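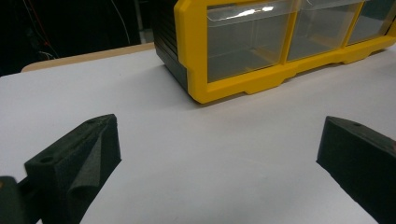 Foam pads on a two-finger gripper: how often do you lot change them, and what do you stick them on with?

I look after one small cell at Poltoscombe which opens and shuts parts drawers for a living. I inherited it with a folder of notes, most of which concern a different machine. The fingers are black with a foam pad on each inner face, and the thing they deal with is a little yellow-fronted organiser with clear plastic drawers, standing on a white tabletop. It is the sort of job a toddler could do and, on present form, should.

The trouble is grip. With new foam it pulls a drawer cleanly. After a couple of weeks the pads go shiny where they meet the drawer front, the fingers slide off, and the arm carries on to the open position with great confidence and no drawer. I've been putting the closing force up a bit each time, which works until it doesn't. Last month I had it high enough that the whole organiser came along for the ride.

The other problem is that the left pad creeps. It starts flush with the tip and ends up 2 mm proud, always the left, always towards the tip. I'm using the double-sided tape that was in the cupboard. There is no label on it. It may predate the building.

So: is there a sensible interval for swapping pads, is there a better adhesive, and is the left-hand creep telling me something about alignment? The gripper is an Abella, the older parallel one, and I run it through the Ulta controller. Cycle counter stood at 527 when I put the current pads on, if that's any use to anyone.

Edit: yes, I have turned it off and on again.

3 answers

Answer 1 (accepted)

Creep on one side only nearly always means one finger gets there first. The pad on that side takes the shove, and the tape gives a little every cycle. Yours is the left, so I'd look there before spending money on glue.

What I do on ours, which is the same gripper:

Drop to manual and slow speed, take the organiser away and close the fingers gently on a steel rule stood on edge along the centreline. If one finger touches and pushes the rule over before the other arrives, you've found it. Slacken the finger screws, close on the rule again, nip them up evenly and repeat. Isolate the thing before your hands go anywhere near the screws. I mention it as the owner of a fingernail that grew back a funny shape.

If the fingers meet the rule together and it still creeps, your approach is off-centre. Re-teach the pick point on the drawer. Use the drawer itself and not the number in the folder, especially if the folder is about another machine.

Then the pads. Peel the old ones, and get every scrap of residue off with isopropyl. Leave it to dry properly. Most people's tape trouble is yesterday's tape. Use a thin acrylic double-sided tape, press the pad on hard, and close the fingers on a flat block for 15 minutes at low force. After that leave it overnight if production will let you. Ours never does, so I fit pads last thing in the afternoon and go home.

On intervals, I don't go by the calendar. Put a dot of paint pen on the finger at the top edge of the pad when it's new. When the pad has moved off the dot or the face has gone glossy, both get changed. Always both — one fresh and one bald is worse than two bald.

And put your force back where it started. Squashing foam flat just wears it out sooner, and then you're back here asking about cracked drawer fronts.

Comment from the asker: Left finger was early by enough to see from the doorway. Screws were what I'd call finger tight, in both senses. Will report back once the new tape has had its night's sleep.

Comment: Worth fixing the organiser down as well. They weigh nothing when they're empty.

Comment from the asker: It now has a strip of wood screwed in behind it. Nothing elegant.

Answer 2

Ditch the foam. We went over to moulded silicone pads from Fikden and haven't looked back. They do pick up every bit of dust going, so somebody has to wipe them each morning, and they mark clear plastic if you leave them closed on it over a weekend. And they needed different fingers. But apart from that, no trouble whatsoever.

Comment: That's quite a lot of apart from that.

Comment: We tried silicone on clear drawers and the marks polished out, mostly. Foam is fine if you treat it as a consumable, like biscuits.

Answer 3

Have you checked the air pressure? Ours was down to half and it turned out someone had the blow gun on the same line.

Comment from the asker: It's electric.

Comment: Ah. In that case check the cable where it bends at the wrist. Ours was only making contact when the wrist was turned past 90 degrees, and it lost grip at exactly the moment you'd blame the pads. Took me most of August to find.

Comment from the asker: Checked, and the cable's fine. New pads have stayed on their dots so far. I've thrown the old tape away, or at any rate moved it to a different cupboard.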